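Home | Notebook | Projects | People

14 Aug 2025, drawing table, Skanero room

Great morning on the folding shelf! I moved the whole thing over to the birch-colored table and it was the right call, the rounded edge is so much kinder on the forearms (I was at it until lunch). Got the side view redrawn at 20 cm deep instead of 18, and the bracket finally lines up with the hinge! 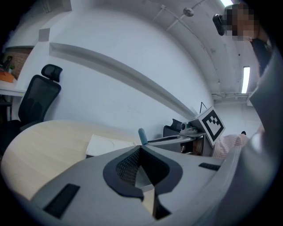
Which pencil goes on the first pass? A hard one, 2H or so, then ink once Oddur has checked the measurements.

Oddur Mogensen wants a 5 mm gap at the back for the cable. Fine by me, I love it, it makes the shelf look lighter too. Still to do: redraw the front view, ask Benavides for the long screws, find the good eraser.

Recent entries
Hinge test, second try
Kanuvora lamp arm, notes
Paper stock for October

Contact | © Zenatano Workshop | Back to top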